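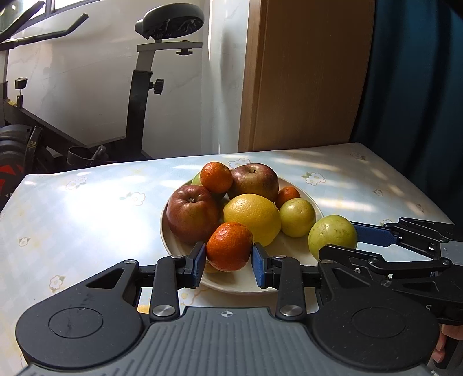 Fig. 4. Left gripper closed on a small mandarin at the fruit plate, right gripper coming in toward the green guava.

4. Recording the fruit plate task

By now you've charged both hand grippers and run the finger check from section 3. If you skipped the finger check, go back and do it, I'll wait. Half the bad recordings I've had to throw out came from a pad that was sitting a little crooked.

The fruit plate is my favorite task in the whole Tridness set, and it's the one I'd start new people on. Fruit is cheap, it's all different sizes, and it rolls when you get it wrong, so you find out fast! You do the picking yourself with a gripper in each hand, and later the arm learns from what your hands did. Kiyoshi Noguchi wrote the first version of these steps and I've been scribbling on them ever since.

What you need

Both hand grippers with the blue finger pads on
A round plate, light colored if you have one
Enough fruit to make a proper heap (apples, mandarins, something yellow, a guava if your store carries them)
An empty bowl
A table you can stand at without hunching

Setting up

1. Put a cloth on the table. Patterned is fine, mine is checked with little flowers. We tried plain white for a while and the tracking drifted more, I think because it had so little to lock onto.

2. Pile the fruit so some pieces rest on others. Don't make it neat. A tidy ring of fruit teaches the arm to expect a tidy ring of fruit, and then you take it to somebody's kitchen and it's lost.

3. Set the empty bowl to one side, within easy reach of both hands. Move it to a new spot every 5 recordings.

4. Leave the room the way it is. Furniture in the background, curtains, sun patches on the table, all good. We want the arm to cope with real houses.

Note: Sunlight is welcome but keep an eye on it. If the patches slide right across the plate while you're working, that's okay between recordings. Just don't pull a curtain in the middle of one.

Recording

5. Hold both grippers open over the near edge of the plate and press the start button. Wait for the beep. I count to two in my head after the beep and it has saved me plenty of chopped-off starts.

6. Bring the left gripper to a piece on the outside of the heap. Come at it so the pads land on opposite sides, near the widest part. Mandarins are soft, so squeeze until it stops slipping and then quit squeezing.

7. While the left is holding, bring the right gripper in toward your next piece. You don't have to close it yet. This overlap between the two hands is the part we care about most (more on that in a minute), so don't park one hand while the other one works.

8. Lift, carry the fruit to the bowl, and lower it before you let go. No dropping from a height, please.

9. Keep alternating until the plate is empty, then open both grippers and press stop.

Caution: Keep your own fingers behind the jaw plates. The linkage folds as it closes and it will nip you. I've been nipped on a Tuesday morning before coffee and it did not improve my week.

Caution: Wipe juice off the pads right away. Sticky pads hold on after you open them, and the arm will copy that too.

If you drop something

Keep recording. Pick it up with the gripper if it's on the table and carry on. If it went on the floor, stop, mark the recording as "floor" and start a new one. I used to delete all my fumbles and Kiyoshi talked me out of it, because the recoveries are useful.

How many do you need?

We trained the Hilen arms on two batches from the same plate. One had 40 recordings done one hand at a time, the other had 40 done with the overlap in step 7. We gave each version 20 tries at clearing a fresh plate. The one-hand version cleared it 5 times. The overlap version cleared it 13 times, which made my month. It's one table and one pair of arms, so don't go carving it in stone, but it's why I nag about step 7.

My advice is to aim for 40 and split them over a couple of sittings. My wrists start complaining after an hour, and once I'm tired my grasps get lazy and they all look the same.

When you're done, set the grippers back in the Fandley dock with the jaws open and go on to section 5 for copying the files over.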